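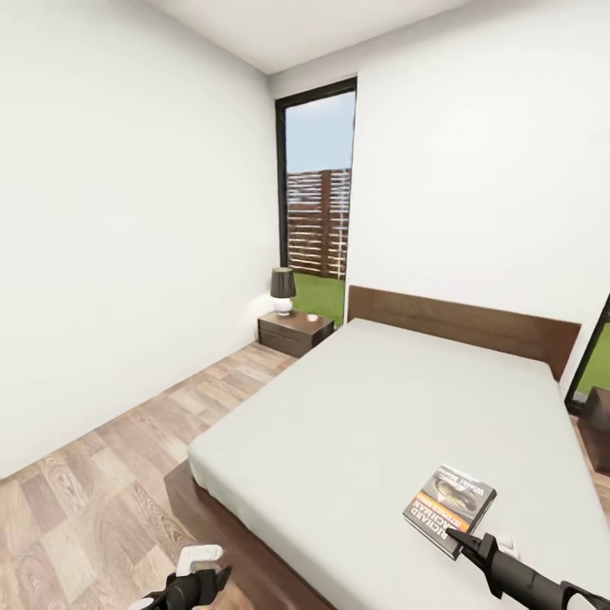 A robot gripper touches a book on a bed in a computer-made bedroom.

Rules for Robots at Home

Robots that work in factories often stay behind a fence. A robot in a bedroom can't do that. People walk by, pets run in, and things get left on the bed. So the people who build home robots follow safety rules.

Many of the rules are tried out on a computer first. At Sadari, a robot must do the same job 1000 times in a pretend room before it goes into a real one. If it breaks a rule, the team changes the program and starts the count again.

Sadari has 3 main rules for picking things up:

Move slowly near people.
Squeeze only as hard as you need to.
Stop right away when someone presses the red button.

A book is a good thing to practice with. It is flat, so it is hard to get hold of, and its pages can bend or tear.

There are rules for you, too. Stay out of reach of a robot's arms while it is working. Ask a grown-up before you turn one on. Don't hand it anything sharp.

Word to know
Gripper: the part of a robot that holds things, like your hand.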